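Household Waste and Resale, Unit 4: Where Unwanted Goods Go
Notes for the second session, M. Coppens

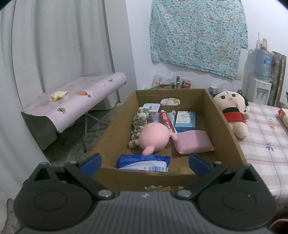 Last time we looked at why people keep things they no longer use. Today is about what happens once those things leave the house. There are four main routes: resale, donation, recycling and landfill. Most items take more than one.

The Lornbridge survey followed 1,612 items given up by 228 households. Read the tables before the seminar and pay attention to how "reuse" is defined. An item counted as reused if it reached a second household, even if that household threw it out a month later. Coşkun objects to this and wants a minimum period of use – see her second chapter.

Donation shops sort on arrival. Clothing, books and toys come in faster than they can be sold, so shelf time is short. At the Anden shop an item gets 40 days, then goes to a bulk buyer by weight. Stolelska calls this the "second exit" and we will use her term.

Terms to know: diversion rate, second exit, shelf time, residual waste.

For the seminar, pick one type of household item and trace its likely route in your own town. One page is enough. Bring a printed copy – I will collect them at the end.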